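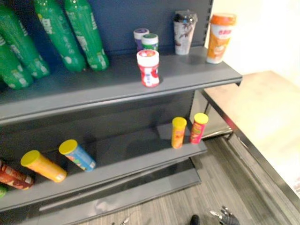
Shelf-tidying trial: sodas on their sides, canisters still waiting at the left.

cartpusher_lou
Has anyone else gotten the Brotness pitch? Two-armed shelf robot, monthly lease, Ploklow software on top. We've had one on trial since January. The brochure says it "restores retail order." My store hasn't had retail order since I took over, so I was curious what it planned to restore.

Lease is $2105 a month. Setup took 3 visits.

aisle_nine_blues
What's it like on bottles? We looked at the Sosa one and it treated anything round as a personal enemy.

cartpusher_lou
Slow, but it's gentle. 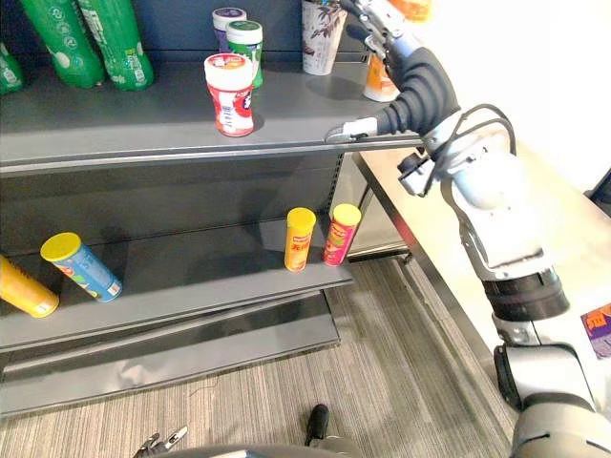

The thing I keep watching is how low it comes in over the front lip. Ours has grey gripper fingers and it likes to slide them in flat, which suits a shallow shelf. On a deep one I'd want to see it done before I signed. Elba Medina, our rep, says reach is "configurable." So is my diet.

tenpenny
$2105 for something a teenager does between texts? Hard pass.

ivana_paredes
Disagree with tenpenny. I run nights at a smaller place and I can't get the teenager. We leased from Tenomau last year, and even with the babysitting it cost less than overtime. What I'd ask Lou is how long a full reset takes. Ours quoted nine minutes a bay and the real number was almost double.

cartpusher_lou
I logged 247 picks before I got bored. Decent on upright canisters, sulky on anything lying down. A bay takes me one coffee and the robot two, and I drink slow.

aisle_nine_blues
So worse than Sosa on speed, better on dents. Does the lease include new fingertips? Sosa bills you for those.

cartpusher_lou
One set a year. After that they're "consumables," same as my patience.

tenpenny
Still no. Call me when it can break down cardboard.

ivana_paredes
Lou, ask for the cancellation terms in writing before the trial rolls over. Ours rolled over at 9 in the morning and I was asleep.

cartpusher_lou
Emailed Elba just now. Will post whatever she sends back.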